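Subject: Re: [bench-practice] cable slack and reset rules for two-arm tables
Date: February 11, 2025

Hello all, and thank you for the kind replies to my last note.

> On the Ornach tables we let each operator route the
> cables however they like. Is a written rule really
> worth the trouble?

I think it is, and I say so as somebody who grumbled about paperwork for years! At Prumwood we wrote ours down in September, and it fits on one page. Each arm's cable gets a loop long enough for full reach, and before a session starts we move both arms slowly through their range, one at a time, watching the loops the whole way.

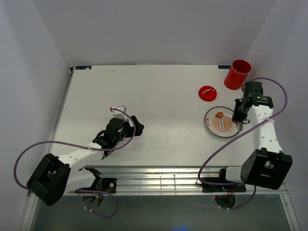
The other half of the page covers hands. Nobody reaches over the table while the arms are powered, even to nudge a plate back an inch (I've been tempted, believe me). Stop, say "stopped" out loud, wait for the other person to say it back, and then reach in. We also keep cups and dishes on the written object list, so a chipped one gets swapped before the next run.

We've logged 277 sessions this way, with a break every 6. If the Gatti folks would share their checklist I'd dearly love to compare it with ours.

Warm wishes from Prumwood

Comments (2)

We do the say-it-back thing too. Felt silly for 5 minutes.

Does the slow check apply after lunch as well?

Related threads
Otance: labeling the stop button
Object lists for kitchen tasks
Rail bolts, how often to check?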